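Okay, so by this point in the talk you've all heard me go on about models, and I promise I'm done with that for a bit. I want to spend the next few minutes on the part I love most, the plain old business of collecting demonstrations, which took up most of our spring at the Jolville workshop and a good chunk of my patience too.

(Slow down here. Last time in Drikberg I rushed this and got all the questions at the end.)

The task is as simple as we could make it: pick up the red block, put it in the green box. We wanted 3,000 good episodes by the end of May. After the first week we had 963, and I was so pleased with myself that I bought everybody pastries, and then we sat down and watched them back. Oh dear. A whole lot of them had the block starting in nearly the same spot, so the arm was learning a place on the floor and hardly looking at the block at all!

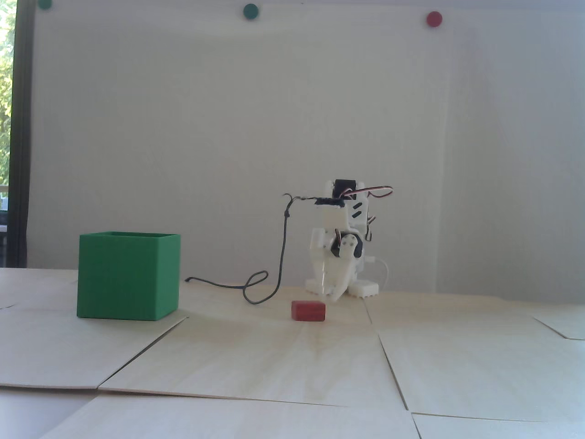
The Jolville setup: small white arm, red block on the floor, green box to the left.

Let people look for a moment before going on. Mention that the box is open at the top and a good deal bigger than the block, so the drop is forgiving and the grasp is where the trouble lives.

Then the fix. We moved the block before every single episode, and we turned it as well, and we swapped operators after about 6 minutes at the controls (tired hands make jerky recordings, and the model will happily copy every jerk). Boonyarit, our labeling tool, let us toss a bad take right away, while we still remembered what went wrong with it.

If there's time, tell the Brestitz story, where they kept their failed grasps and the recoveries too. If not, skip ahead 2 slides to the training curves.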